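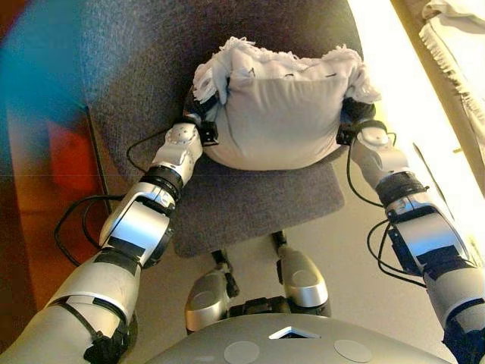
Haris Vasić escreveu-me, a propósito da crónica anterior, que fazer em casa um robô com dois braços para mexer em tecido é gastar meses a imitar mal o que uma pessoa faz a dormir. Com um braço só, diz ele, já se aprende o que há para aprender, e sobra dinheiro para ferramentas decentes.

Gostei do recado, juro, mas discordo quase de ponta a ponta!

Com um braço aprende-se a pegar. É bonito, é útil, eu próprio comecei assim, com o Koso, que ainda vive numa prateleira e serve de cabide. Só que um saco de pano não é um cubo de plástico. Aperta-se de um lado e ele foge para o outro, faz barriga, enruga, descai. Com uma garra de cada lado já há conversa: uma empurra, a outra segura, e o problema passa a ser quanta força pôr em cada uma (foi aí que perdi o mês de novembro inteiro, mas adiante).

Quanto ao dinheiro, o Haris tem alguma razão. O Rovby já vai em 2000 euros, e isto com metade dos suportes feitos na oficina partilhada, onde a Ornella Orlandini me deixou usar o torno dela e me refez 6 peças que eu tinha desenhado tortas. Com essa quantia comprava-se uma bela bancada. Pois comprava. E depois fazia o quê em cima dela?

O que me irrita um bocadinho é a ideia de que a construção caseira só vale a pena se der um resultado melhor do que a mão humana. Ninguém exige isso a quem faz barcos à escala ou cerveja na garagem. Eu passo 90 minutos a afinar um pulso, mudo um parâmetro, volto atrás, praguejo com os cabos, que ficam sempre compridos de mais ou curtos de mais, e vou jantar contente. Os cabos, aliás, mereciam uma crónica só para eles.

Agora, se alguém está a começar do zero, aí dou o braço a torcer: comecem por um. Façam-no bem, estraguem-no, voltem a montá-lo. O segundo que venha quando o primeiro já não vos meter medo. E escolham panos velhos, dos que podem rasgar sem drama em casa.

Haris, a oficina está aberta até às 8 da noite. Traz um saco à tua escolha.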